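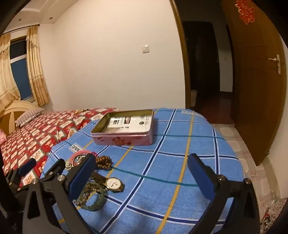
Sernetix Sets Equipment Plan for Household Handling Program

SORNIDPORT, Mar 24, 2026 - Sernetix today announced its equipment plan for the coming program year, covering the purchase of hand-held gripper units, replacement parts and one shared robot arm for its household handling program. The plan was approved this month and takes effect with the next purchasing cycle.

The program, known as Tillollow, gathers demonstrations of everyday handling work in furnished homes. Operators carry a two-finger gripper through ordinary rooms and use it to pick up, sort and put away small personal items such as bangles, bead strands, watches and open boxes. The records are then used to train robot arms to do similar work.

Under the plan, Sernetix will buy eight hand-held grippers. Six will be assigned to field operators and two will be kept at the Sornidport workshop as spares. All eight units will share the same finger design, with black plastic fingers and a rubber pad on the inner face of each finger.

"We looked at the whole cost of keeping a gripper in service, from the day it arrives to the day it is retired," said Abelardo Henao, director of program operations at Sernetix. "The purchase price is the part people ask about first. Pads, screws, shipping cases and the hours spent on calibration make up a large share of what we spend, and this plan gives each of them its own line."

Finger pads and pivot screws will be bought in bulk and held at the workshop. In the past, parts were ordered one unit at a time, and a worn pad could take a gripper out of use while a new one was shipped. Operators will now carry a small parts kit and may change pads on site. Work on the finger pivots will continue to be done at the workshop, where the opening width is checked before a unit is released.

Bedroom and dressing table tasks will receive the largest share of operator time in the first half of the program. Jewelry and other small items place high demands on a gripper. A bangle lying flat on a bed sheet offers very little edge to hold, a coiled string of beads changes shape when it is lifted, and a patterned sheet makes it harder for vision software to tell an item from its background. Sernetix expects pad wear and calibration needs to be highest in this group of tasks and has set its parts budget to match.

The single robot arm included in the plan will be placed at the workshop and shared among all task groups. Sernetix considered buying one arm for each group and decided against it. Time on the arm will be booked in advance, and a second arm will be considered only if bookings stay full through two review periods in a row.

The supply agreement for the grippers and parts has been awarded to Ospina, a maker of light tooling with which Sernetix has worked on earlier hardware. The agreement runs for two years and includes a fixed price for replacement fingers. Ospina will deliver the units in two lots. The second lot will be released for production after operators have used the first in the field and returned their comments - a step that was added at the request of the operators themselves.

"Our operators know where a finger catches on a sheet and where a screw works loose," Henao said. "Holding the second lot gives us the chance to make a small change before it is built into every unit we own."

The plan also sets rules for retirement. A gripper will be replaced when it fails calibration five times within a program year, or when the cost of repair is more than half the cost of a new unit. Retired units will be taken apart for usable parts. Cameras and mounts will be tested separately and may be moved to newer units.

Household visits under Tillollow will continue under the current terms. Residents are asked for written consent before each visit and may withdraw any item or room from the work at any time. The cost of insuring personal items during visits, which was previously paid from general funds, will now be charged to the program budget.

Questions about the equipment plan may be directed to the Sernetix program operations office in Sornidport.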